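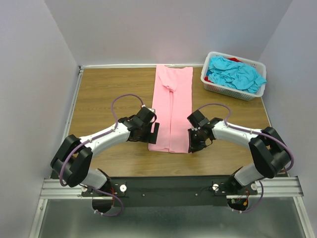
Section 4. First wash and drying setup

Flusano washer dryer, all Jesura models. Read section 3 first (leveling, hoses). If the transit bolts are still in the back, stop and go back to 3.2.

4.1 Before you turn it on

1. Open both water taps all the way. Check the hose joints with a dry hand.
2. Pull out the drawer. Take out the plastic bag with the lint brush in it.
3. Wipe the door seal with a damp cloth, including the fold at the bottom.
4. Close the door till it clicks. No click, no start.
5. Plug in. Wall socket only, no extension cords.

Note: the display shows 953 for a few seconds on first power up. Normal. It's the software number. Write it down inside the back cover, service will ask for it.

4.2 Empty run

1. Turn the dial to Drum Clean.
2. Half a cap of detergent in the left slot. Nothing in the middle one.
3. Press and hold Start until it beeps twice.
4. Stay nearby for the first 10 minutes. Look under the machine with a flashlight.
5. When the door unlocks, leave it open an hour.

Caution: water gets very hot on this program. Keep kids and pets away from the glass.

4.3 First real load

1. Sort. Whites, darks, and a pile for pale stuff (pinks, creams, light grays). Pale things go in on their own the first couple of times.
2. Empty pockets, close zippers, turn prints inside out.
3. Load loosely. You should be able to get a hand in flat on top of the clothes.
4. Pick Everyday, 30C. Spin speed sets itself, you can lower it with the Spin key.
5. Start.

Note: adding something late? Press Pause and wait for the lock light to go out. If it stays lit the water is too high, leave it.

Caution: never force the door. The latch is not covered by the waranty if it's been forced.

4.4 Wash and dry in one go

Drying capacity is smaller than wash capacity. See the table on the door label for your model. Too much in the drum = creases and damp seams.

1. Set the wash program first.
2. Press Dry. One press for Iron, two for Hanger, three for Cupboard.
3. Check the time on the display before you start. Long is normal.
4. Take things out as soon as it beeps. Shake, smooth flat, fold.

Not for the dryer: wool, silk, anything rubber backed, anything that has had oil or solvent on it. Fire risk with the last one.

4.5 Lint and drain filter

Lint filter after every dry cycle. Drain filter once a month, or when code 12 shows.

1. Switch off and unplug. Let the water cool.
2. Open the flap at bottom right. Shallow tray under it, towel under the tray.
3. Pull out the small hose, take the plug off, let it drain. Plug back in.
4. Unscrew the filter slowly to the left. Rinse it.
5. Screw back till the handle is upright. A crooked handle will leak.

Note: spin motor is rated for 3,000 hours. Some noise in the first weeks is ok, it should settle down. Grinding isn't ok, call.

4.6 Service

Fillenwood service desk, ask for Sotiris Rallis. Spare filters and door seals ship from the Lund warehouse. Have the model name and software number ready.

Section revised 5th November. Replaces the October sheet, wich had the Dry key presses in the wrong order.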